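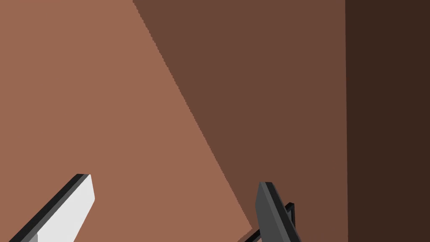
Ostap Kobzar objected, on reading the first draft of these rules, that a simulated trial should never be reported beside a real one without a label on every row, and that a label in the caption was too easy to lose. We adopted his wording. The rest of this section sets out how it is applied in the Mimance protocol, and what a lab has to record before a simulated grasping run can be counted.

Figure 3. Rendered view between the gripper fingers, with nothing held. The stepped border between the lit and shadowed parts of the surface is of the kind covered by Rule 4.

4.2 Reporting rules for simulated trials

Each run is stored with the simulator version, the random seed, the control rate and the full set of render settings. Render settings were optional in the earlier Corham guidelines, and most labs left them out. We made them required after comparing submissions from two sites, Bomgate and Lins, that used the same arm model and the same task files but had different shadow settings. Of the 1,000 runs submitted, 359 could not be reproduced from the records supplied. In 305 of those the only missing item was the render configuration.

Rule 1. Every row in a results table carries its own source label, either "sim" or "real." Mixed averages are not allowed. If a paper gives one success rate for both, the reviewer sends it back.

Rule 2. The first stored view of a run must be kept even when no object is in view. Labs have tended to trim these views to save space. They are needed to check the starting pose of the fingers, and a trimmed run is treated as incomplete.

Rule 3. Finger geometry is to be given as a file, with a checksum. A product name is not enough. Two of the models we received under one name had different pad angles, and contact results from them should not have been pooled.

Rule 4. Visible rendering artifacts are noted and left in place. Figure 3 shows a common one. The diagonal shadow boundary on the brown surface is finely notched along its length, while the line between the shadowed area and the very dark band at the right is clean. A policy trained on such views may come to depend on the notched edge, and a reader can only judge that risk if the artifact is on record. Smoothing the stored views after the fact is a change to the data and has to be declared as one.

Rule 5. Lighting is described by position and strength for each source. In Figure 3 one finger presents a bright off-white inner face and the other a dark gray one. A vision model that tells the fingers apart by brightness alone will be sensitive to where the lamp is placed, so at least 5 lighting positions must be tested before a claim of robustness is made.

The rules do not set a minimum render quality. We considered one and dropped it — smaller labs would have been shut out, and we had no evidence that a higher setting gave better transfer to hardware. What matters for comparison is that the setting is known.

Two points remain open. The first is how to treat runs in which the simulator was restarted partway through. Lins counts these as new runs and Bomgate discards them. Until the June revision, either practice is accepted if it is stated in the methods section. The second is the handling of partly hidden parts. Annotators disagreed on whether two visible portions of a dark shape on either side of a finger should be marked as one object or two. The current text asks for one mark with a note, and the scene file is used to settle the matter where it is available.

Labs that submitted under the Corham guidelines do not need to rerun their trials. They may add the missing fields to the existing records, with the date of the addition entered in the log.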